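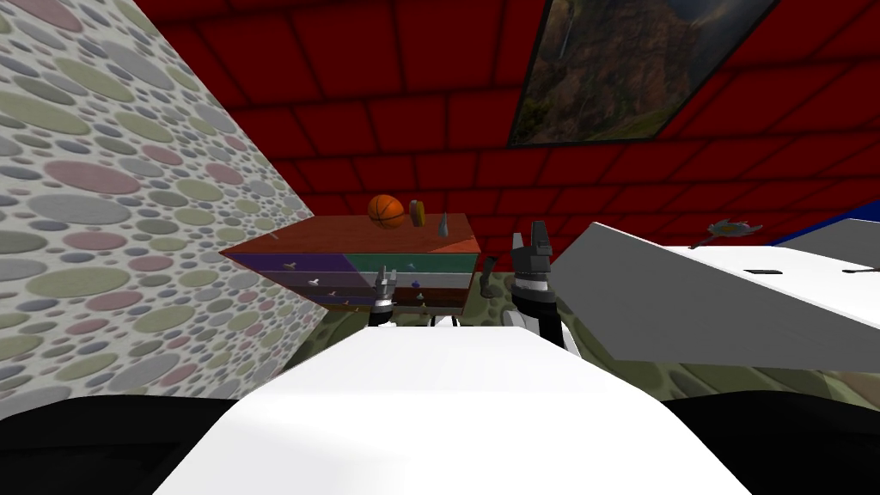
Section 4. Moving your site over to Ivby

Read the whole section first, then start. Takes an evening for a small site, longer if you have a shop on it.

Before you start you need:
Login for your old host
Login for wherever you bought the domain (often not the same place)
Your Ivby account email and the setup code from the welcome message

CAUTION: Do not cancel the old hosting yet. Step 12 is when you cancel. Not before.

4.1 Back up the old site

1. Log in to the old host. Find Backup or Export. Usually under Tools.
2. Pick full backup, files and database both. Files only will not do, you'd have no pages.
3. Download it to your own computer. Don't leave it sitting on the old server.
4. Open the zip and check there's something in it. A folder of uploads and one file ending in .sql is what you want.

Note: The Lesbridge control panel splits big backups into parts. Download every part, keep them in one folder, don't rename them.

4.2 Bring it in

5. In Ivby go to Sites, then Add, then Import from backup.
6. Type the setup code. Capitals matter.
7. Drag the zip onto the box. Leave the tab open. Closing it stops the upload and you start over from zero.
8. When the bar goes green click Review. You get a list of pages, pictures and forms it found.

Our test site for this guide came through with 3,044 files and 83 of them flagged. Flagged is not lost. Most were old thumbnails with odd characters in the file name. Click Fix names, wait, click Review again.

Note: contact forms come across switched off. Go to Forms, open each one, put in the address you want messages sent to, save. Then send yourself a test from the preview page. Check the spam folder too.

CAUTION: If you use the Kourkoulas theme, update it to version 2 on the OLD site and redo the backup. Version 1 menus import blank and you will have to build them again by hand.

4.3 Check the preview

9. Open the preview link. It's a long ugly address ending in your site name. Only people with the link can open it. Look at:
Home page, on a phone as well
Menus, every level
One page with a gallery
Anything with a download on it
Prices, if you have them

Fix what's wrong now. Much easier before the domain is pointing here.

4.4 Point the domain

10. In Ivby open Domain and copy the two name servers shown.
11. Log in where you bought the domain, find Name servers, delete what's there, paste ours in. Save. No spaces at the end, it will get rejected and the error message doesnt tell you why.

Now wait. Could be an hour, could be a day. Some visitors see the old site and some see the new one while it switches over. Don't add new posts to either one until it settles.

CAUTION: Email. If your mail runs on the same domain, copy the MX records into Ivby BEFORE step 11. Domain, Mail records, Add. Skip this and mail stops arriving.

12. Once the new site shows on your phone with wifi off, and mail is coming in, wait one more week. Then cancel the old host.

4.5 If it goes wrong

Blank white page: Settings, Plugins, turn all off, turn back on one at a time till you find teh bad one.

"Not secure" in the browser: certificate hasn't been issued yet. Domain, Certificate, Request again. Once only, then leave it.

Pictures missing: Media, Rebuild. Slow on big sites.

Want the old site back: put the old name servers back in at step 11. Imports are kept for 31 days, so you can pick up again from step 9 without uploading.

Anything else, write to Hokside support from the Help tab and paste in the import number. It's on the Review page, top right.

Section last changed 28 May 2022. Next: Section 5, Users and passwords.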